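Review: the Vikarent house-moving kit, two weeks' hire
Posted 14 November 2022

We have moved house four times in our married life, and every time I have sworn that the next one would be done properly, with matching boxes and labels and a flask of tea ready at the other end. This autumn, when we finally left the flat in Sararville for a little terraced house up the hill in Drurnolach, I decided to put my money where my mouth was and hire a proper moving kit instead of begging banana boxes from the greengrocer.

The one I went for was the two-week kit from Vikarent. For £309 you get a stack of lidded crates, a sack truck, a small flat trolley on four wheels, a bundle of quilted blankets, straps and a roll of labels. There is also a £200 deposit, and I'll come back to that. They drop it all off and collect it from the new address, and you can add extra weeks if the solicitors are dragging their feet (ours were, bless them).

Let me start with the crates, as they're the heart of the thing. I had 38 of them and I would not have wanted fewer. They are a sensible size for books, and by that I mean you can fill one with hardbacks and a normal person can still pick it up. My husband owns nearly 1,000 books, most of them about railways, and in previous moves I have watched the bottom fall out of a box of them on a wet pavement. Nothing of the kind this time. The crates stack neatly when the lids are shut and tuck inside one another when you've emptied them, so the hall of the new house was clear again by the second evening.

The lids I am less keen on. They're in two halves that fold over and mesh together like fingers, and if you have packed even a touch too high they spring up again the moment you turn your back. I found myself taking things out and putting them in again far more than I'd like. My friend Erzsébet Somogyi, who came over for two days to do the kitchen with me and has far more patience than I do, learned to stop well short of the top and fill in with tea towels. After that we had no trouble, and I finally found out how many tea towels I own.

For awkward things that won't go in a lidded crate, you do need a few open tubs of your own. Saucepans with long handles, the iron, the washing-up bowl full of odds and ends from under the sink, all that last-morning clutter. Big and square-cornered is what you're after, and do measure your car boot before you buy.

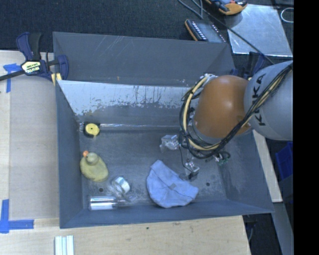

A large grey bin on a light wooden tabletop, seen from above.

Now, the sack truck. I loved it! It's a Magaña, with fat tyres and a pair of curved bars at the back that slide over the edges of stairs, so you can ease a heavy load down one step at a time without the dreadful thump I remember from our last one. We took the washing machine down two flights with it, one of us above and one below, stopping on each landing for a breather. I wouldn't say it was fun, but nobody shouted, and in our house that counts as a triumph.

The flat trolley was another matter. Two of its wheels swivel and two don't, and on the smooth floor of the flat it ran along beautifully. On the brick path at Drurnolach it was hopeless. It caught in every gap and shed a standard lamp into the hydrangea, and after that we carried things by hand. If your new place has a path like ours, ask whether you can leave the trolley out and have a second sack truck instead. I did ask, too late, and they said they'd have done it at no extra charge.

The blankets were clean and smelled only of washing powder, and there were plenty of them. I would have liked longer straps — they went round the chest of drawers with barely an inch to spare, and the wardrobe we tied with our own rope. The labels stick very well indeed. A bit too well for me, as it happened, and you are asked to return the crates without any on. I spent a whole evening with a bowl of warm soapy water and an old bank card. Next time I'd write on masking tape and leave the roll of labels in its wrapper.

Delivery was on the morning they promised. The driver, Faustino Barrera, carried everything up to our door and showed me how to fold the sack truck flat, and he also warned me about the lids, so I can't say I wasn't told. Collection was a day late, with a phone call to let us know, and the crates sat under the front window in the rain without coming to any harm.

As for the deposit, it came back in full, but it took until I rang to chase it. The young man I spoke to was very pleasant about it and the money was there two days later. I'd have been happier not having to ask.

Would I hire it again? Yes, for a move of our size I would. If you're only shifting a bedroom or two I think it's dear, and you may well manage with cardboard and a kind neighbour. My daughter is moving in December, into a place with three floors and no lift, and she has already booked the kit with two sack trucks and no trolley. I have offered her all the tea towels.

Four stars out of five, with the missing one for those lids.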